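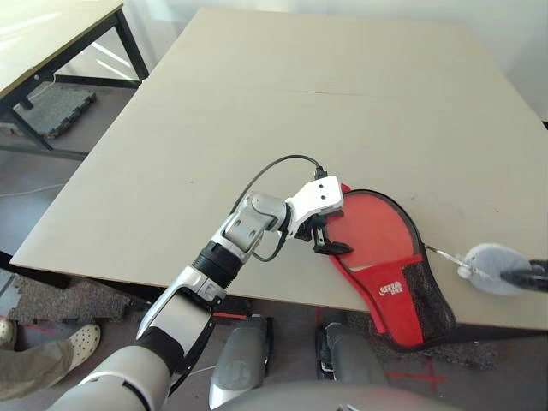
Helpers wanted for the table tennis loan shelf at Firkanside

We are looking for a few friendly people to help us run the loan shelf at the Firkanside games room, and if you have ever enjoyed knocking a ball back and forth across a table on a rainy afternoon, we would love to hear from you. You don't need to be any good at it! Szabolcs Vörös has been playing for most of his life and still loses to his niece, and he is the one who will be showing you the ropes.

The shelf lends out paddles, balls and clip-on nets to families, after-school clubs and anyone else who asks nicely. It began as one box under a coat rack and has grown to 149 paddles, each of which goes out in its own case and (we hope) comes home in the same one. Last December we made 300 loans in a single month, and it became plain that the two of us could not keep up with the checking, the wiping down and the zipping up, much as we like doing it.

What you would be doing

Most of a shift is quiet work at a table, usually with the radio on. You take a returned paddle out of its case, look over the rubber for lifting edges, clean both sides, let it dry, and put it away again. Pockets need to be emptied too, and you would be surprised what turns up in them: bus tickets, hair ties, once a very nice letter to somebody's grandmother, which we mailed. Then the loan card gets filled in and the paddle goes back on its hook. When borrowers come by you help them pick something that suits them, and that part can take as long as it takes.

A lot of our younger borrowers know their paddle by its case, and they get attached. A red one with a little white plush toy looped onto it is easy to spot from across the room, so please leave charms and tags where they are when you clean.
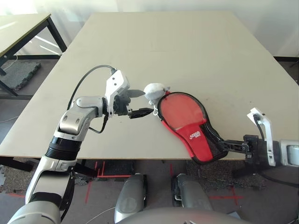

Can I help if I only have one free afternoon a month?
That would be very welcome, and we will pair you with someone who comes more often so you never have to guess where things have been moved to.

What we are hoping for

Patience, mostly, and a light hand with a cloth. You should be 16 or older and able to give us one shift of 3 hours at least once a month. Being comfortable chatting with children and their parents helps a great deal. We will teach you how to reglue an edge, and if you take to it there is a whole drawer of tired paddles waiting for you.

The role is unpaid, but we cover your bus fare, there is always tea, and the tables are yours to play on once the shift is done.

How to apply

Write a few lines about yourself to Réka Tóth, or leave a note for her at the front desk, by 27th June. Tell us which afternoons suit you and whether you would like to try repairs.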